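Tag der offenen Werkstatt bei Junorari in Cladside: viel Rechner, wenig Antwort

Wer im Juli freiwillig einen Nachmittag in einer Gewerbehalle verbringt, hat entweder Kinder, die er beschäftigen muss, oder einen alten Rechner im Keller. Bei mir war es der Rechner. Junorari bereitet in Cladside gebrauchte Bürocomputer auf und hatte zur Besichtigung geladen, mit dem Versprechen, man könne dort sehen, "wie aus Altgeräten wieder Arbeitsgeräte werden". Solche Sätze machen mich misstrauisch. Also hin.

Die Anfahrt zuerst, weil sie in der Einladung fehlte: Vom Bahnhof Ornton fährt ein Bus, der an der Haltestelle Donnelly endet. Von dort läuft man noch 900 Meter an einer Straße ohne Gehweg entlang. Parkplätze gibt es, die waren um 14 Uhr aber voll. Am Eingang bekommt man einen Aufkleber für das Hemd und ein Faltblatt, auf dem dreimal das Wort "Kreislauf" steht.

Die Führung sollte eine Stunde dauern und war nach 30 Minuten vorbei. Erste Station ist das Lager, Regale bis unter die Decke, durch das man zügig geschoben wird. Auf meine Frage, wie viele der angelieferten Geräte am Ende wirklich wieder verkauft werden, hieß es, das hänge stark von der Charge ab. Das glaube ich gern. Eine Zahl hätte ich trotzdem gern gehört.

Interessanter wurde es bei den geöffneten Geräten, und dort bin ich dann auch geblieben, als die Gruppe weiterzog. Ein Tower lag auf der Seite, Seitenwand ab, das Innere nach oben. Auf der Platine steht klein DELL, und der Prozessorsockel in der Mitte war leer, der Hebel stand hoch.
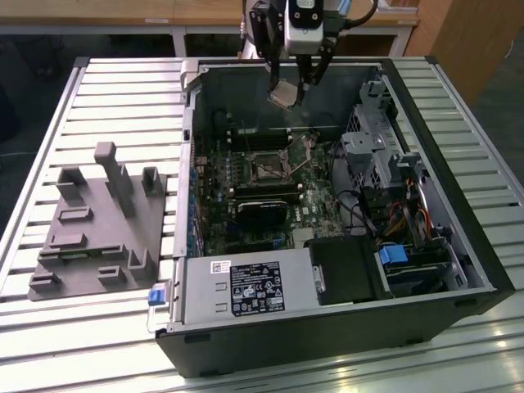 Bürorechner dieser Bauart haben ja durchaus etwas für sich. Man kommt an fast alles heran, wenn der Deckel einmal ab ist, und der Laufwerkskäfig aus gelochtem Blech macht einen solideren Eindruck als vieles, was ich in den letzten Jahren selbst aufgeschraubt habe. Auch die Kabel vom Netzteil sind noch richtige Kabel, rot, gelb, orange, schwarz, und man begreift als Laie halbwegs, dass da Strom von hier nach dort soll. Ob man so ein Gerät heute noch jemandem auf den Schreibtisch stellen möchte, ist eine andere Frage. Der Vortrag dazu lief auf ein entschiedenes Ja hinaus. Gerechnet wurde dabei mit einem Verkaufspreis von 200 Euro, und zwar ohne Bildschirm. Als jemand wissen wollte, was der Stromverbrauch über die Jahre zu dieser Rechnung beiträgt, ging es recht schnell weiter zum Thema Arbeitsspeicher.

Dort fiel der Satz, der Prozessor sei das Teil, bei dem sich ein Tausch "immer" lohne. Immer! Meiner Erfahrung nach lohnt er sich genau dann, wenn das passende Modell billig zu haben ist, das BIOS es kennt und der Kühler damit zurechtkommt. Zwei dieser drei Punkte kamen erst auf Nachfrage zur Sprache. Zum BIOS bekam ich die Auskunft, das werde im Haus geprüft. Wie, blieb offen.

Man muss allerdings zugeben, dass so ein Sockel aus der Nähe Respekt einflößt. Ich habe meinen eigenen Prozessor vor Jahren mit angehaltenem Atem eingesetzt und danach das Handbuch noch einmal von vorn gelesen. Die offene Klappe, das dunkle Feld darunter, und ein Chip mit blankem, leicht verkratztem Metalldeckel, der hineinsoll: Viel Spielraum ist da nicht.

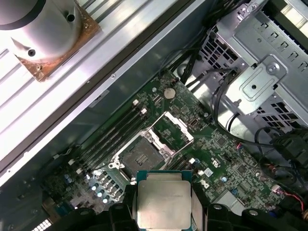

Nach Garantie gefragt, verwies man mich auf die Webseite. Dort habe ich abends nachgesehen und gefunden, dass sie für "ausgewählte Geräte" gilt. Welche das sind, erfährt man im Warenkorb.

Auch die Knopfzelle auf der Platine kam noch zur Sprache, weil ein Besucher seinen Rechner jeden Morgen mit falscher Uhrzeit vorfindet. Der Rat, zuerst einmal diese Batterie zu wechseln, war vermutlich die nützlichste Auskunft des Tages, und sie kostet fast nichts. Beim Thema Wärmeleitpaste gingen die Meinungen unter den Besuchern weit auseinander, ich bin da lieber Kaffee holen gegangen.

Der Kaffee kam aus der Kanne und war gratis, das Stück Streuselkuchen ebenfalls. Am Ausgang lagen Gutscheine, 100 Stück, wie auf einem Schild stand, und als ich ging, war der Stapel noch ziemlich hoch. Einlösbar nur beim Kauf eines Komplettgeräts. Ich habe meinen liegen lassen.

Wer selbst hinwill: Der nächste Termin soll im Herbst sein, eine Anmeldung ist laut Faltblatt nicht nötig. Feste Schuhe wegen der Straße, und die Fragen am besten vorher aufschreiben. Mein alter Rechner steht vorerst weiter im Keller.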